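Keeping pet hair under control at home
Household tips from the Ornlow pages

Cats and dogs both shed all year, with the heaviest moults in spring and again as the evenings draw in. In our house it starts in May and goes on for weeks. Most of the work is in brushing the animal before the hair reaches the furniture, but there are a few other things worth doing.

Brushing

Short-haired dogs do well with a rubber mitt. Long-haired cats need a wide comb first and a soft brush after. Do it on a hard floor or outside the back door. Ten minutes every other evening gets more out than an hour once a fortnight, and most cats will not sit for an hour anyway. Go gently over the belly and behind the ears, where knots form. If a knot will not comb out, leave it for the groomer. Scissors close to the skin are a common cause of cuts.

Sofas and chairs

Put on a damp rubber glove and drag your hand across the fabric in one direction. The hair rolls up into a line you can pick off. A window squeegee does the same job on carpet and stairs. Vacuum afterwards, not before, and empty the cylinder while you are at it, as packed hair cuts the suction badly.

A washable throw on the favourite seat saves a lot of trouble. We have two from Florner, 70 cm wide, and swap them over.

Tables and worktops

Wipe smooth surfaces with a barely damp microfibre cloth, folded so that you can turn to a clean side. Dry dusters push hair into the air and it settles again within the hour.

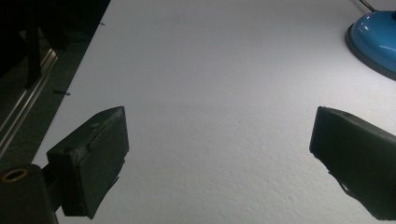

Pale surfaces need a second wipe from the other direction.

Cats walk on tables whatever you tell them, so wipe down before preparing food as well as after. Washing-up liquid and warm water is enough for paw marks. Avoid anything containing pine oil or phenols, which can make cats ill when they lick their feet.

Desks collect more than you would think, especially if the cat sleeps by the keyboard. Unplug anything electrical before cleaning it and use a dry cloth near switches and sockets.
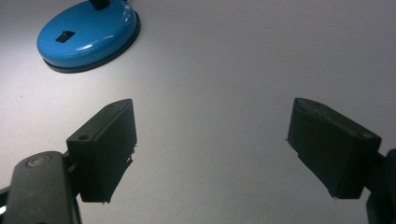

Keyboards can be turned upside down and tapped, then gone over with a clean, dry paintbrush. Keep one for the purpose in the desk drawer. The same brush is handy for skirting boards and the slats of a radiator cover.

Washing

Shake bedding outside before it goes in the machine. If you have a tumble dryer, 12 minutes on a cool setting before the wash loosens most of the hair and the filter catches it. Clean the filter straight away. Wash pet blankets on their own at 60 degrees if the label allows it, and skip fabric softener, which many animals dislike the smell of.

Run the machine empty on a hot cycle once a month and check the door seal. Hair gathers in the fold at the bottom and starts to smell.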